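A few posts on property valuation apps, as I've now sat through three demos of them and I own precisely one rental flat.

1/ The pitch is always the same. Type in a postcode, the app tells you what your place is worth, and a green line goes up. Besis does it, Fillex does it, and Mishra does it with a nicer font. None of them has ever seen the flat.

2/ I put the same address into all three on the same evening. Same number of bedrooms, same floor, same lease. The highest and the lowest were 15 per cent apart. That gap is more than I've made on the place since I bought it.

3/ I asked Fillex support how they get their number. "Local comparables and proprietary signals." I asked how many comparables. They sent me a link to the page I'd written to them from.

4/ My street has had 7 sales since I bought. One was a probate sale with no kitchen to speak of. One was two flats knocked together. If that's the data, fine, but say so next to the number and drop the pretend precision.

5/ And the precision is the bit that gets me. Besis told me in February that my flat had gone up by £1,012. Not a thousand. One thousand and twelve. Who is the twelve for?

6/ Someone will say it's only a guide. Then why does the app offer me a remortgage button right underneath it? A guide doesn't usually come with a button.

7/ "Portfolio yield" is worse. Mishra works mine out from the rent and the value. It leaves out the service charge, the agent, the insurance and the month it stood empty. You can add those by hand, four menus down, and when you do the big number on the front page doesn't change. I checked twice.

8/ Faren at least lets you type in your own costs at the start. Credit where due. It then wants your bank login to "verify" them, and I stopped there.

9/ A friend with several places swears by all this and says it saves her hours. Maybe it does. She also has an accountant, and I suspect he's the one saving her the hours.

10/ What I use: a spreadsheet. Rent in, everything out, one row a month. For the value I look up sold prices twice a year and write down a range — a wide one. It's ugly and it has never sent me a notification.

11/ The last time I wanted a real figure I paid a surveyor £400. She came round, looked at the damp patch by the bay window, asked about the lease and gave me a number lower than all three apps. I didn't enjoy it, but I believed it.

12/ Several replies asking if I'd pay for an app that did it properly. Possibly? Show me the sales you used, show me the range, take my costs off before you show me a yield. I've asked two of these firms for exactly that and had a survey about my "experience" from both.

13/ Cancelled the Fillex trial this morning, by the way. It took longer than signing up did, and they've kept me on the newsletter. Today's subject line: "Your home could be worth more than you think". Could be. Could be less — they don't seem to have an email for that one.

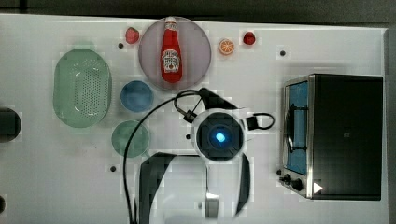 14/ Mishra have now replied to say the yield thing is "on the roadmap". No date given. I'll keep the spreadsheet going in the meantime.

Back to top | Contact | © 2022 All posts remain the property of their author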